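Progress report to the Kula Fund for Popular Fiction
October 28, 2025
Project: The Lesano Cycle, book three, and the reissue of books one and two

Dear friends at Kula,

Thank you, as always, for your patience with us. I know the last report reached you later than it should have, and I did promise in May that this one would be on time and a good deal more cheerful. I think I have managed both, although you will have to forgive me if I wander a little, as there is a lot to tell.

The happiest news first. The full draft of the third Lesano novel is in! It came to us at the end of the summer, 46 chapters long, and I read it over one weekend with the phone turned off. Those of you who remember the close of book two will know how much was left hanging, with the fleet stranded at Gumow and the regent's letter still unopened. I won't spoil anything here (the summary is in the sealed attachment, for anyone who wants it), but the letter does get opened, and it is well worth the wait.

The developmental edit is now finished on the first 171 pages of the manuscript. The work has been slower than planned, mainly on account of the timeline. The second book moved the siege of Gumow back by a full season, and a fair number of small things in the new draft still follow the old dates: a harvest that comes too early, a child who is the wrong age, a moon that is full twice in the same week. Our continuity editor has built a proper chronology for the whole series, which we should have had from the start and which your grant paid for. It will go in the back of the new book as a reader's appendix, so nothing is wasted.

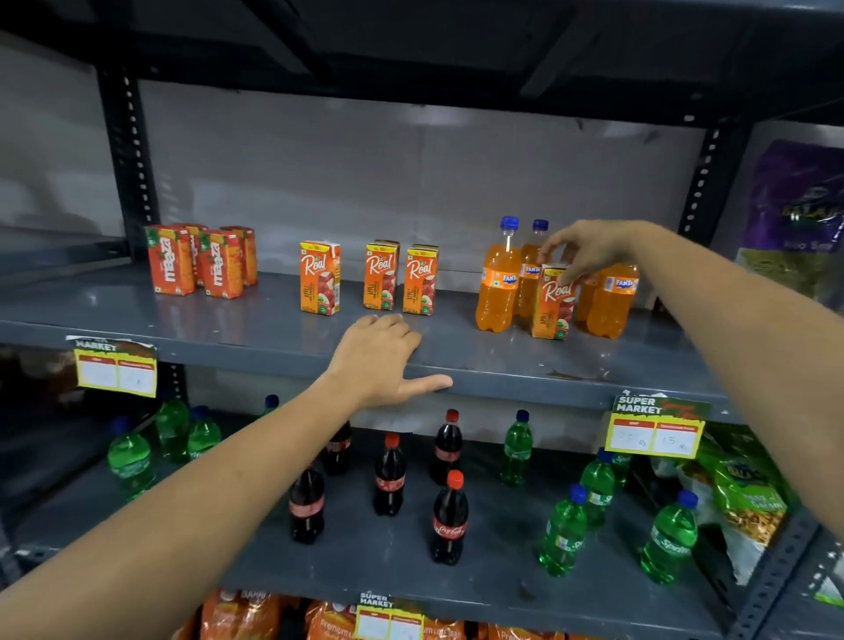
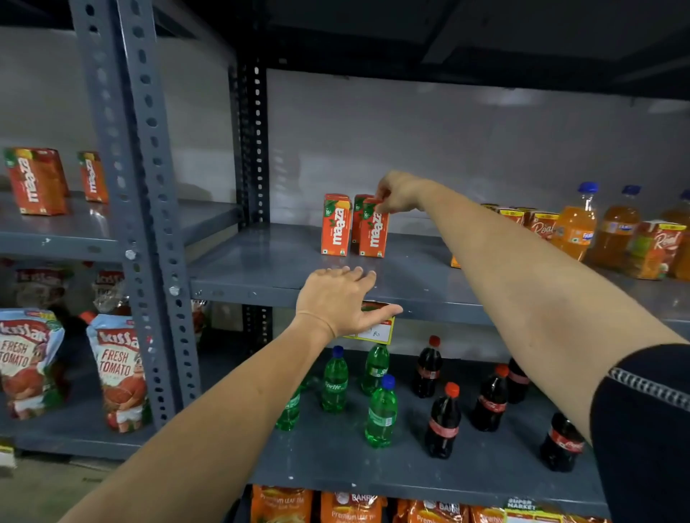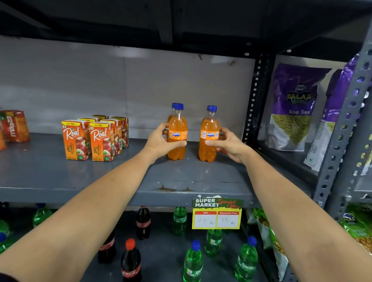

Report prepared by the Series Editor, Cárdenas House Books

On the reissues, both books have been reset in the new design, and the proofs of book one have been read and corrected. Book two is with the proofreader now. We have put back the short prologue that was dropped from the first printing of book one, and fixed the map, where the river had been running uphill for years to the great amusement of our readers. The new covers are approved, and I am so pleased with them. They sit together nicely as a set, with room left for the third.

We also sent early sample chapters to readers who had signed up through our newsletter. We had room for 300 and the list filled up quickly. Roughly half have written back so far, many at great length, and they are generous and picky in just the way one hopes for. The new narrator is going over very well. The glossary is less popular, mostly for being too long, and we plan to trim it.

Now for the money, which I will keep short. Spending on editing is a little over what we set out in the original plan, and spending on cover art is a little under, so the two very nearly cancel out. The audiobook line has not been touched yet. We would like your permission to move part of it into the next period, as we don't want to book studio time before the text is settled. The budget sheet is attached with the changes marked in the last column.

There are 2 things we need from you before the next installment of the grant. One is a yes or no on moving the audiobook money. The other is the wording you would like for the acknowledgment page, along with your current logo, as the one we have on file still shows your old address.

In the coming months we will finish the edit, send the manuscript on to copyediting, and get the reissue of book one off to the printer. I will write again once the copyedit is under way, and I'll include the opening chapter of the new book for anyone at Kula who would like to read it.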